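Home | Money | Nature | How Things Work | Ask Us | Grown-Ups

Why Does the Store Have Its Own Brand?

April
By Bok-nam Han

The next time you go grocery shopping with a grown-up, try a little experiment in the cracker aisle. Find the crackers with the fancy box, the ones with the cartoon on the front and the commercial you can sing along to. Now look down a shelf or two. There's a good chance you'll find another box of crackers, about the same size and shape, with a plainer picture and the name of the store printed on it. And if you look at the price tags (go ahead, crouch down, they're often near the floor), the plainer box usually costs less.

Those plainer crackers are called a store brand. Some people say "private label" or "own brand," and your grandparents might call them "generics," but they all mean pretty much the same thing: food that a store sells under a name that belongs to the store.

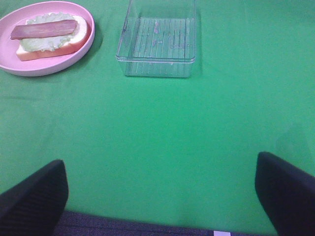 Let's use a town with one supermarket in it, called Stilgate. Stilgate sells crackers made by a big company called Kero. Kero has been making crackers for a very long time, and everybody in town knows the name. Stilgate buys each box from Kero, adds a bit of money on top to pay for the lights and the cashiers and the delivery trucks, and puts it on the shelf. When you buy the box, part of your money goes to Stilgate and part of it goes back to Kero.

One morning the manager of Stilgate wonders what would happen if the store had crackers of its own. Does she have to build a factory? She could, and a few very large store chains do own bakeries or dairies, but most of the time a store will look for a factory that already knows how to make the thing and ask for a price.

Who really makes them?

So the manager calls a factory named Lim. She says she would like 2000 boxes of crackers, please, with Stilgate written on the front. Lim mixes the dough, bakes the crackers, packs them up and sends them over. You won't see the name Lim in big letters anywhere, though you might find it in tiny print on the back if you have good eyes and a patient grown-up.

Sometimes a factory like Lim makes crackers for several different stores, all on the same machines. Sometimes a company with a famous brand of its own makes store-brand food too! That doesn't mean the two boxes have the same crackers inside. The store may ask for a different recipe, with more salt or less butter or a thinner cracker, and the factory will bake whatever was ordered.
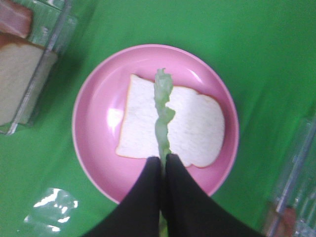 Bread and lettuce on a pink plate.

Why they can cost less

Now for the part with the money, which is my favorite part. Suppose the Kero box costs 69 cents more than the Stilgate box. Where did those 69 cents go?

A good piece of it goes to telling people about Kero. Commercials cost money to make, and they cost even more money to show. Somebody has to draw the cartoon on the box, and somebody has to write that song you can't get out of your head. Stilgate doesn't need a song, as its crackers are only sold in its own store and you're already standing there.

Another piece goes to inventing things. Kero has people who spend all day trying out new flavors, and plenty of those flavors taste awful and never leave the kitchen. Let's say they try 143 ideas and only 10 ever end up in a box. The other ideas still had to be paid for, poor things. A store often waits until a flavor is popular and then orders something similar.

And of course Kero wants to earn a profit, meaning the money left over after all the bills are paid. Stilgate wants that too, and it can sometimes keep more profit from its own box even though the box is cheaper for you. That sounds backward, I know, so read it again slowly if you like. I had to have it explained to me twice when I was new at this.

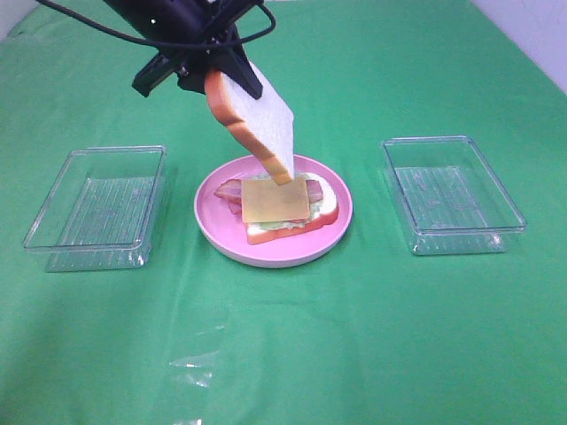

Is the cheaper one just as good?

Well, it depends on the food and it depends on you. Things like sugar, flour and salt are very much alike from one package to the next. Things like cookies and ketchup can taste quite different, and some families have very strong feelings about ketchup (mine certainly does).

You can hold a taste test at home. Ask a grown-up to put each kind in its own bowl, with the boxes hidden away, and write down which one you like best before you peek. Check first that everyone can safely eat what's in both boxes.

It also helps to look for the small number on the shelf tag called the unit price. It tells you what you'd pay for one ounce or one pound, so you can compare two boxes even when one is bigger. Every now and then the famous brand is on sale and turns out to be the cheaper one that week, and the tag will show you that, too.

More in Money
What Is a Coupon, and Who Pays for It?
Why the Milk Is at the Back of the Store
How Protent Sells Umbrellas When It Isn't Raining
What Does a Cashier's Scanner Read?
Where Does Your Change Come From?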